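작업 노트 / 12월
흰 책상 정리, 검은 케이스 다시 싸기 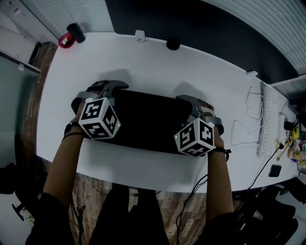

1. 시작 전 메모

오후 2시 시작. Hutmont 쪽으로 장비를 보내기 전에 흰 책상 위를 한 번 정리하고, 검은 케이스에 넣을 것과 책상에 남길 것을 나누기로 함. 지난번에는 케이스를 먼저 채우고 나서 빠진 물건을 찾느라 시간을 많이 썼다. 오늘은 순서를 바꿔서 목록부터 쓰고 포장은 마지막에 한다.

책상은 앞쪽 모서리가 곡선이라 물건을 줄 맞춰 놓기가 애매하다. 키보드도 곡선을 따라 세로로 놓여 있고 그 왼쪽으로 흰 케이블이 엉켜 있다. 케이블도 흰색, 상판도 흰색이라 어디서 시작해서 어디로 가는 선인지 눈으로 따라가기 힘들다. 다음에는 어두운 천을 한 장 깔고 작업할 것.

2. 케이스

무광 검정, 모서리가 둥근 가로로 긴 형태. 겉이 약간 푹신해 보여도 양 끝을 잡고 옮기는 편이 낫다. 가운데만 잡으면 한쪽으로 처진다. 눕힌 채로 책상 가운데에 두고, 여는 방향을 사람 쪽으로 맞춘다.

안쪽 칸막이는 Skurden에서 받은 것을 그대로 쓴다. 칸막이를 뺀 무게는 700 g. 보내는 쪽 기준이 1,000 g 이하라서 넣을 수 있는 양이 많지 않다. 어댑터까지 넣으면 넘을 것 같아서 어댑터는 따로 보내기로 했다. 송장에도 상자 두 개로 적어야 함.

지퍼는 끝까지 한 번에 당기지 말고 모서리에서 멈췄다가 방향을 바꿔서 당긴다. 예전에 모서리에서 안감이 물린 적이 있다.

3. 케이블

먼저 양쪽 끝을 찾아서 책상 바깥쪽으로 빼 놓고, 가운데 뭉친 부분은 나중에 푼다. 잡아당기면 더 조여진다. 푼 것은 지름 6 cm 정도로 감으려고 했는데 얇은 선은 그 크기로 감으면 자국이 남아서 조금 더 크게 감는 쪽으로 바꿨다. 감은 뒤에 벨크로로 묶고 이름표를 붙인다. 이름표는 Millance 라벨지가 남아 있으니 새로 사지 않아도 된다.

이름표에는 용도만 적는다. 날짜까지 적으니 글씨가 작아져서 읽을 수가 없었음.

4. 책상 뒤쪽

뒤쪽 가장자리에 있는 것들은 이번 포장 대상이 아니다. 밑동에 빨간 고리가 있는 검은 원통형 기기는 벽 쪽 가장자리에 걸쳐 있으니 안쪽으로 당겨 놓을 것. 짧은 케이블이 달린 작은 흰색 기기는 지금 위치에 둔다. 그 오른쪽의 둥근 검은 물건도 그대로. 모서리에 있는 작고 흰 네모난 것은 어느 세트에 속하는지 확인이 안 됐다. Sleiman 목록에 비슷한 항목이 하나 있는데 규격이 안 적혀 있어서 같은 물건인지는 모르겠다. 확인될 때까지 케이스에 넣지 않는다.

키보드는 책상에 남긴다. 다만 케이스를 열어 두면 뚜껑이 키보드 쪽으로 넘어올 수 있으니 작업 중에는 오른쪽 끝으로 더 밀어 둘 것.

5. 걸린 시간과 남은 일

목록 작성까지 30분. 생각보다 오래 걸렸는데 대부분 지난번 목록과 이름을 맞추는 데 썼다. 같은 물건을 Skurden 쪽 목록에서는 품번으로, 우리 쪽에서는 별명으로 적어 놓아서 대조가 안 된다. 앞으로는 품번을 앞에 쓰고 별명은 괄호 안에 넣는다.

남은 일
- 흰 네모난 물건 확인
- 어댑터용 상자 구하기. 창고 아래 칸에 맞는 크기가 있을 수 있음
- 케이스 채운 뒤 무게 다시 재기
- 송장 수량 수정
- 어두운 천 한 장 책상 서랍에 넣어 두기

저울은 쓰기 전에 영점부터 맞출 것. 지난번에 안 맞추고 잰 값이 목록에 그대로 남아 있어서 오늘 지웠다.

추가: 라벨지 마지막 장은 접착이 약하다. 케이블에 두 바퀴 감아서 붙이고 끝을 꾹 눌러 준다.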